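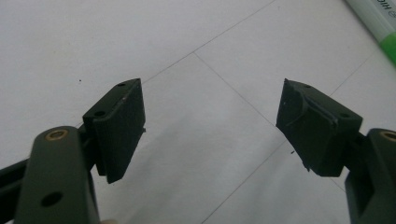 Hisov hand gripper, fingers open over white tile.

Review: Hisov hand gripper kit, after four months of shop use

Posted in: Tools and fixtures
Reviewed by Ezequiel Tejada

I look after the teaching grippers at Fevby, a small automation shop in Vandville. We have two of the Hisov hand grippers. They came as kits, I built both of them, and I have kept them running since. This review covers the build, the settings that matter, the upkeep, and the parts I have had to replace. I paid attention to the mechanics. If you want to know about the recording software, Hưng Mạch handles that end and may write his own notes.

What comes in the kit

The kit is a handle with a trigger, a linkage, a pair of printed green arms, two black finger pads, and a bag of hardware. There is a camera mount too, with no camera. My kit had 54 screws in the bag against a parts list that called for fewer. The extras were all the short size. The second kit had the right number.

The instructions are a folded sheet with line drawings. The drawings are clear on the handle and poor on the linkage. Step 4 shows both black link bars from the same side, so you can't tell which face goes out. If you put one in backward the fingers still close, but one arm gets there first. I built the first unit that way and had to take half of it apart again.

Arms and inserts

The arms are a dark olive green with brass threaded inserts near the rounded ends. This is the best thing about the kit. The older Bilyk tool we used before had screws going straight into plastic, and after a few pad changes the holes were finished. With brass you can take the screw in and out as often as you like.

Check the inserts before you start. They should sit level with the plastic or a hair below it. One of mine stood proud, and the link would not lie flat against the arm. I set it with a soldering iron, a few seconds of heat and light pressure, then held a flat steel block on it until it cooled. Keep a screw threaded partway in while you do this so melted plastic stays out of the threads.

There is also a round through-hole farther down the arm. Deburr it with a hand reamer before you fit the pin. Both kits had a small lip inside the hole, and that lip was enough to make the trigger feel gritty.

Pads

The pads are the weak part. The surface grips well. Apolinar Villaseñor picked up pens, small bottles, folded cloth, and a ring of keys on the first morning with no trouble. The corners do not hold up. In the photo the right pad has a ragged lower edge with a little chip near the inner corner, and the left one has a light scuff across its upper part. Marks like these do not change how the gripper holds a pen or a box. They start to matter with thin things such as a sheet of card or a washer, where the bottom corner does all the work.

I trim ragged edges with a fresh blade and leave the gripping face alone. Sanding the face made it slick. I ruined one spare finding that out.

Spare pads are sold in pairs only. I would pay more for single pads, as the right one wears faster on both of our units. Most of our people are right-handed and tilt the tool when they pick from a table, and I think that is why.

Setting the fingers

The sheet says to tighten everything and then adjust. I do it the other way:

Fit the pads with their screws just snug enough that you can still shift them by hand.

Close the trigger slowly on a strip of printer paper. Pull the paper. If it slides out at the tips and catches at the base, turn the pads in slightly at the tips.

Repeat until the paper drags the same at both ends.

Tighten the pad screws a little at a time, going back and forth between sides. Then do the paper test again. Tightening one side fully first will twist the pad.

Open the fingers all the way and look down between them at something with straight lines. I use floor tile. A grout line makes a good reference, and you can see quickly if one arm stands farther out than the other. Mine were off on the first unit, and the cause was the backward link I mentioned. If your links are right and the arms are still uneven, loosen the center pivot, square the arms up, and tighten again.

The whole job takes me less than half an hour now. The first one took most of an afternoon.

Trigger and spring

The trigger spring is stiff out of the box. Isauro Varela has smaller hands than I do and could not use it for long. I moved the spring to the inner notch, and that helped a good deal. Grip force drops a bit, so heavier things may slip. We leave one gripper on each notch and mark the handles with tape.

The pivot screws back out over time. I check them after roughly 300 open and close cycles, which for us is an ordinary work session. A small drop of medium threadlocker on the pivots fixed it. Keep threadlocker away from the plastic. The liquid can craze some plastics, and I put it on with a toothpick for that reason.

Cleaning

Dust is the main enemy of grip. I wipe both pad faces with a lint-free cloth and a little isopropyl alcohol before every session. Let them dry before you pick anything up. I also wipe the surface we are working over, because crumbs and grit end up stuck to the pad faces and show up as slips later. Do not oil the linkage. Oil got onto a pad in the first week and it took three cleanings to get the grip back. Dry PTFE spray on the link joints works, sprayed onto a swab first and then dabbed on.

A quick check I like: set a highlighter on the tile, pick it up by the barrel, and turn the tool on its side. If the pen swings, the pads are dirty or out of line. If it stays put, carry on. Any round pen will do for this, as long as you use the same one each time.

What broke

One link bar cracked at the pin hole in the second month. The tool had been dropped, so I can't blame the kit. Hisov sent a new bar without argument, and it arrived in June, nine days after I wrote. They did not send a pin with it, and the old pin was bent. I cut one from steel rod.

The camera mount works loose as well. Its two screws go into plastic, with no brass. I don't know why they saved money there. Rogério Figueiredo put in his own inserts on the second unit and it has stayed tight.

Good points

Brass inserts in the arms. Easy pad changes. Spring has two useful settings. Light enough to hold for a full session. Replacement parts are available and the company answers email.

Bad points

Pads chip at the corners. Spares only in pairs. Linkage drawing is unclear. No inserts in the camera mount. No spare pins in the bag.

Would I buy it again

Yes, with two extra sets of pads in the same order. It is a solid step up from the Bilyk for our use. If you have never built a linkage before, lay the parts out first and compare left and right before you put in a single screw. If you already own one and it closes unevenly, look at the link bars before you touch the pads.

Rating: 4 out of 5

Update: Hisov has told me the drawing for step 4 is being redone. I have not seen the new sheet yet.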